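Stadthorpe Evening Courses
Household Work, Level 1
Handout for Unit 4: Laundry before the machine
Teacher: Yamila Lagos
Last changed 12/31/18

Please read this handout before the practical lesson in the Wike room. The words marked with a star in class are explained again at the end.

1. What this unit is about

In Unit 2 we learned how to read the care label. In this unit we go one step back, to the moment when the clothes are still lying in the bedroom, on the sofa or on the bathroom floor. Many students think that doing the laundry begins when the machine is filled. In my opinion half of the mistakes are already made at that moment. A pen is in a pocket, a red sock is inside a pillowcase, or a sleeve is inside out and the stain on it is not found until the shirt is ironed.

We divide the work before the machine into collecting, checking and sorting. You can do them one after the other, or you can check each piece while you collect it. Beginners should do them one after the other for the first lessons.

2. Collecting

Go through the home always in the same direction. I start at the room which is farthest from the washing machine and finish at the machine, so I don't carry a full basket back and forth. Take the basket with you into each room and put it down close to the clothes. Do not collect on your arm. Small pieces fall, and you will find the missing sock in the hallway in the evening.

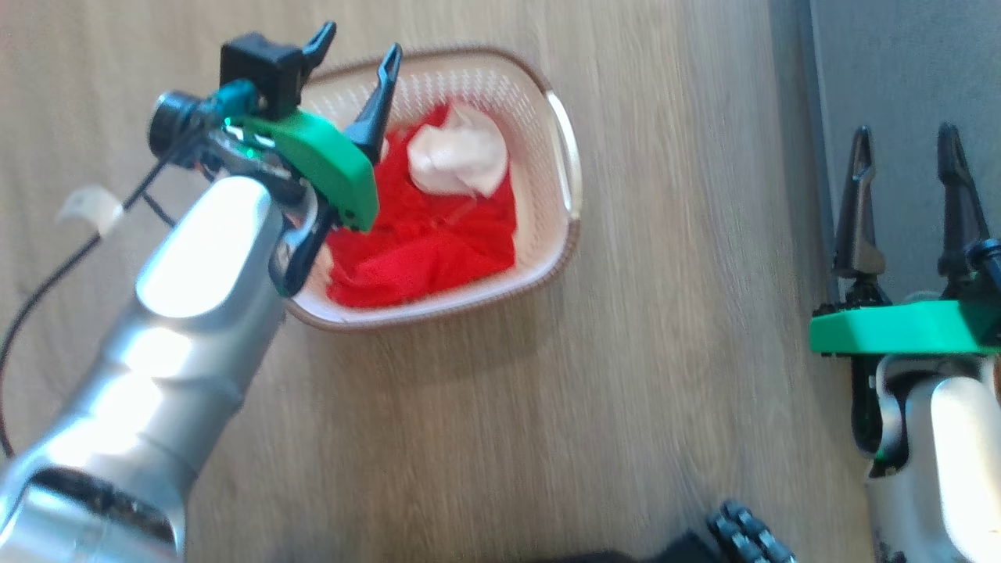

The choice of the basket is a small matter, but you will lift it many times, so it is worth a few minutes in the store. Check that it is not too wide for your doors and that you can carry it with straight wrists. Run your hand along the inside and feel if there are rough places, which can pull threads out of knitted clothes. A light-colored inside is practical, because a dark sock on the bottom is seen at once, and I also like a rounded rim such as the brown one on this basket, which is kinder to the fingers than a thin edge. Our school baskets from Horov have two handles and a flat bottom. At home you can use any basket that is clean and stands firmly.

Some rules for collecting:

Take one piece at a time if the clothes are thrown over each other. When you grab a whole pile, you also grab the towel that was not meant for washing.

Look under and behind the cushions of a sofa or a seat. Children's clothes like to stay there.

Ask before you take clothes from a chair. In many families the chair is the place for clothes which have been worn once and will be worn again. This is especially important if you work in the home of another person.

Put damp towels over the side of the bathtub until the machine is ready. They should not lie at the bottom of the basket under dry clothes.

3. Checking

Empty every pocket, also the small one inside the front pocket of jeans. Coins go into a dish, and paper goes next to the dish for the owner to look at. Close zippers and hooks. Open the buttons of shirts, including the cuffs. Turn printed T-shirts and jeans inside out.

Hold each piece up by the shoulders or by the waistband and look at the front and the back. If it stays crumpled in your hand, you will not see the stain. Good light is necessary, so go to the window if you can. When you find a stain, treat it now or put a clothespin near it, so that you can find it again.

4. Sorting

For this course we sort into whites, light colors, dark colors, and red. Wool and silk are always kept apart and are washed by the label. Red has its own pile in my lessons because it is the color that gives the most trouble, above all when the piece is new.

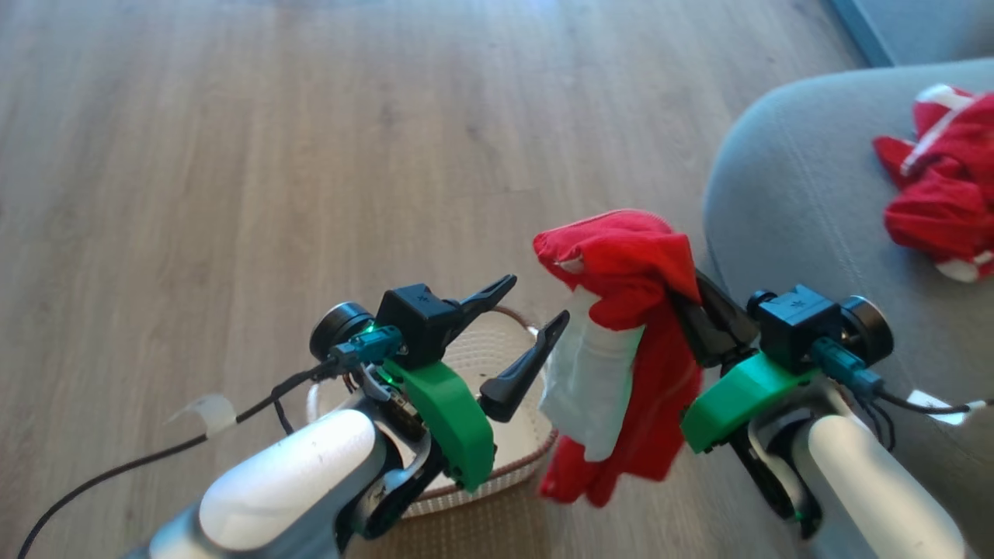

Red and white clothes: one held up by the basket, one lying on the seat.

Clothes that are red and white together are a special case, and students ask me about them every year. They do not go with the whites, even when the white part is large. They go with the red, at a low temperature, and they should not lie wet in the drum after the program is finished. The white trim on a collar or a sleeve can take some color from the red cloth next to it when it stays wet too long. Hang such pieces immediately and let the white part not touch the red part if it is possible.

To test a new red garment, wet a hidden place, for example the inside of the hem, and press a white cloth on it. If the cloth becomes pink, wash the garment alone. Repeat the test after the first wash.

Temperature and spin for our practice machine:

White cotton towels and bed sheets: 60 degrees Celsius, spin 1000
Light colors: 40 only if the label permits, otherwise cold
Dark colors and red: cold
Wool and silk: not washed in this unit

5. Practice in pairs

Each pair receives one mixed basket and a packet of Pimesero stain soap. One student takes out the clothes and says the name of each piece and its color aloud. The other decides the pile and gives the reason. Then change roles. Do not hurry, I am not measuring the time. When you do not agree about a piece, leave it to one side and we will speak about it together.

For homework, collect and sort one load at home and write down every object you found in a pocket. Also write which piece was difficult to sort and where you put it in the end.

6. Words

crumpled: pressed together with many irregular folds
hem: the folded and sewn edge at the bottom of a garment
trim: a narrow strip of another color or material, usually along an edge
to bleed: to lose color into the water or into other clothes
load: the amount of laundry washed at one time
inside out: with the inner side on the outside

Bring an old white cloth for the color test to the next lesson.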